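4. What the fee data told me

I went into this part of the study expecting a boring answer. Purnent is a small chain, its blocks are rarely full, and I figured people would just pay the lowest fee the wallet offered and get on with their day. So I pulled every transfer that went through the Marwat contract in January, 3,390 of them over 31 days, and sorted them by the fee the sender picked.

The boring answer held up for most of the month. Then I got to the token swaps, and things got strange (and a lot more fun, at least for me). Swap users were paying far above the floor even at hours when the blocks were close to empty. I checked my script twice, then had it rerun on a second node – same result.
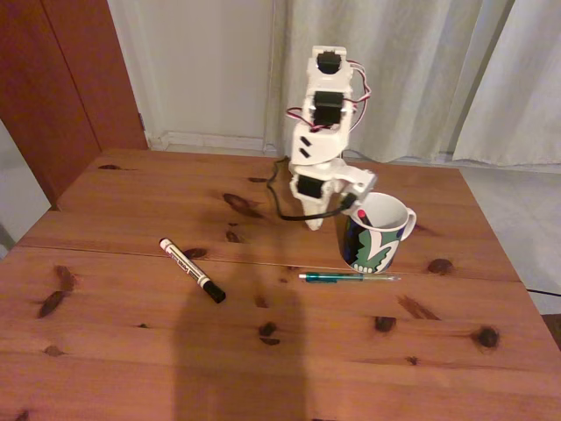

Figure 3. Bench setup.

4.1 Why would anyone overpay?

My first guess was the wallet. Radov, the one most Marwat users seem to have, fills in a suggested fee for you, and that number is worked out from the last 200 blocks. If there was a rush an hour ago, you're still paying for it now. I like to think of a swap as a chain of steps, a bit like the arm in Figure 3 with its three black servos stacked one over the other: the approval, the swap call and the payout each sit on top of the one before. Radov adds its cushion at every step, so a small overestimate at the bottom gets bigger on the way up.

To test this I sent nine swaps of my own with the fee typed in by hand at the floor. All nine cleared in the next block. Nine is a tiny sample, I know, and I wouldn't hang a whole theory on it, but it does fit with the idea that the cushion is buying people very little on a quiet day.

4.2 What I couldn't rule out

Some senders may be overpaying on purpose. A trader who is worried about being front-run has good reason to pay more, and from the outside that looks exactly the same as somebody clicking through the default. The Trivonham explorer doesn't record which wallet a transaction came from, so I had to guess from the rounding in the fee field – Radov rounds up to the nearest five units, and hand-typed fees mostly don't follow any pattern.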